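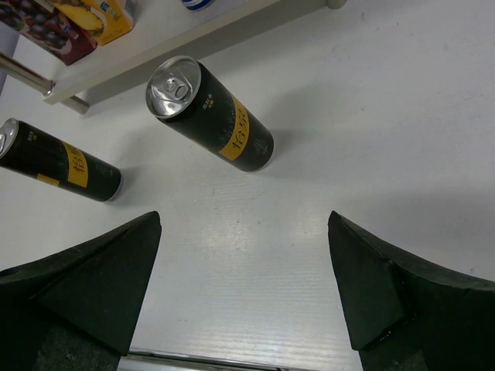 February, page continued from the last one, which ran out of room and patience

Statute comparison bench, Dalow records bill

Started the morning with the third print of the bill. Dalow wants a side-by-side of all three prints against the current public records act, with every change traced to an amendment. The first two prints were done last week. The third arrived overnight as a scanned PDF, slightly crooked, with line numbers down the left margin that the text reader insists are part of the law. According to our first pass, section 4 now requires agencies to respond "within 14 ten 15 business 16 days." I can think of agencies that would enjoy arguing it.

Stripped the line numbers with the old margin rule. It also took out the section numbers, so I put them back by hand for the first two articles and then went and fixed the rule like an adult. It now only drops a number if the numbers before and after it on the page are in sequence. Reran everything from the scan.

Counts after the rerun:
Third print, separate provisions: 616
Matched word for word to the second print: 369
The rest are changed, moved, split or new, and Cusora can't tell those four apart very well.

Cusora is fine at spotting that words differ. It is terrible at spotting that a paragraph has walked across the street. The whole exemptions list moved from section 9 to section 12 with two words altered, and it reported a mass repeal followed by a burst of fresh lawmaking. If we had sent that to Dalow there would have been a press release by lunch.

Tried lowering the match threshold from 90 to something kinder. At 80 it found the moved exemptions. It also decided that the penalty clause and the effective date clause were the same provision, on the strength of both saying "this act" a lot. Put it back to 90 and added a second pass that compares headings first. Slower, but the results read like a bill again.

Cross references. Still the worst part. The drafters renumbered section 9 and forgot at least two places that point to it. Section 15 now exempts an agency from "the requirements of section 9," and section 9 is the definitions. So as drafted, an agency may be excused from knowing what words mean. Flagged it as a probable drafting error and left the text alone. We report what the print says, even when the print is having a bad day.

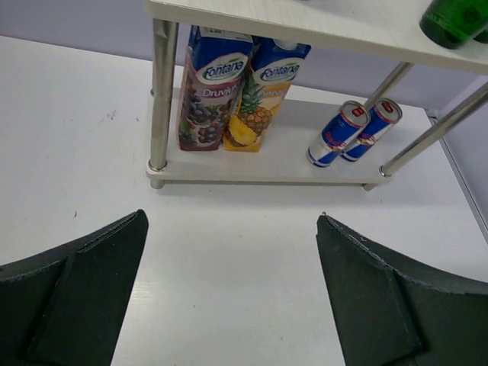
Afternoon, the Fakhoury file

Fakhoury sent over their own redline of the second print for checking. It has more than 2000 tracked changes, and most of them are someone replacing straight quotes with curly ones. Filtered for punctuation and spacing, then read the remainder on paper with a ruler. Two real differences from ours. In one they are right: we missed a struck "and" in the fee waiver section, which turns two tests into one. Corrected ours and noted it in the change log. In the other they worked from the Grerker copy of the current act, and that copy is missing last session's amendment. Wrote back politely. Third draft of politely.

Open items

Check the new margin rule against the two earlier prints, in case it quietly ate something there too.
Ask Dalow if they want moved text shown as moved, or as a strike and an insert. They have said both.
Fee schedule at the back is a picture of a table. Retype it, then have someone else read it aloud against the scan.
Stop saving things as "final."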